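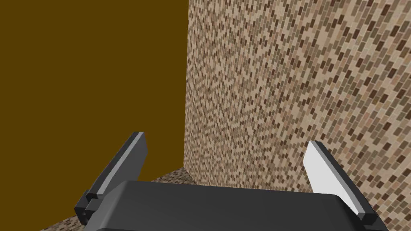 How Does a Computer Store Your Files?

When you save a drawing or a story on a computer, it goes to a part called the drive. The drive keeps your work even after the power is turned off. There are 2 main kinds.

The hard disk drive

A hard disk drive has flat, round plates inside. The plates spin very fast. A tiny arm moves over them and reads or writes information using magnets. Because its parts move, a hard disk can be damaged if it is dropped.

The solid state drive

A solid state drive, or SSD, has no moving parts. It keeps information in small chips by trapping tiny electric charges. An SSD can usually find a file much faster than a hard disk can, so the computer starts up sooner.

How much fits?

Storage is measured in bytes. One byte can hold one letter, such as A. A gigabyte is one billion bytes. Pictures take up more room than words, and videos take up the most room of all. The school library at Lamton keeps 3422 scanned pages on one small SSD, and most of the drive is still free.

Looking after your files

Keep a second copy of important work in another place. This copy is called a backup. Always ask an adult before you delete a file that is not yours.

Words to know

Byte: a small unit of computer information.
Chip: a small piece of material that holds electric circuits.
Backup: an extra copy of a file.

Written by Iona Lennox for the Baird Children's Learning Pages.
Last reviewed: Wednesday, May 12, 2021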